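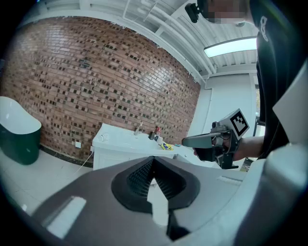 *Brick behind the vanity, pale tiles underfoot and a bath in dark green.*

## Bare brick, wet room?

Every bathroom brochure I get has an exposed brick wall in it, and I still don't trust them. Naomi Mutiso, a designer at Domow, swears a good sealer sorts it out. Perhaps. She quoted me £1,617 for a wall half this size, and that was before anyone had mentioned resealing.

I'll grant that the colour is warm, and a plain white cabinet looks better against it than against more white. But who dusts all those recessed bricks? My own bathroom has one ledge and I can't keep up with that.

The green bath I would take tomorrow. Large floor tiles too, for the shortage of grout.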